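4.3 Aufnehmen und Ablegen von Textilien

Von den vier untersuchten Haushaltsaufgaben schneidet der Umgang mit losen Textilien am schwächsten ab. Insgesamt wurden 2993 Greifversuche ausgewertet, davon 1188 an Stoffen ohne feste Form. Als gelungen galt ein Versuch, wenn das Teil angehoben, zum Zielort bewegt und dort ohne menschlichen Eingriff abgelegt wurde. Die Bewertung nahmen zwei Personen unabhängig voneinander vor; bei abweichendem Urteil entschied Paiva anhand der Aufzeichnung.

Abbildung 4 gibt die Sicht der am Greifer montierten Kamera wieder. In der Nähe des Stoffs füllt dieser einen großen Teil des Bildes, und bei schneller Bewegung gehen Kanten und Falten in der Unschärfe verloren. Für die Wahl des nächsten Greifpunkts ist ein solches Einzelbild kaum zu gebrauchen.

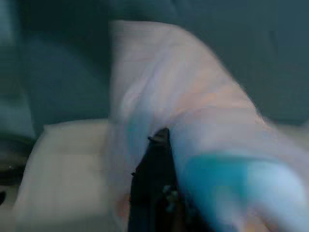 Abbildung 4: Weißer Stoff am schwarzen Greiferfinger, Sicht der Greiferkamera. Starke Bewegungsunschärfe.

Die Steuerung Elteo greift deshalb auf die letzten scharfen Bilder zurück und schätzt die Lage des Stoffs fort. Bei kleinen Tüchern reichte das meist aus. Bei größeren Teilen verrutschte der Stoff während des Anhebens oft so weit, dass die Schätzung nicht mehr stimmte und der Versuch abgebrochen werden musste. Matos (Abschnitt 2) beschreibt denselben Fehler für das Vorgängersystem Gudberg.

Eine niedrigere Verfahrgeschwindigkeit verringerte die Zahl der Abbrüche, verlängerte aber die Dauer je Teil erheblich. Für das Wegräumen einzelner Stücke halten wir das für vertretbar. Einen ganzen Wäschekorb kann das System in dieser Form noch nicht selbstständig bearbeiten.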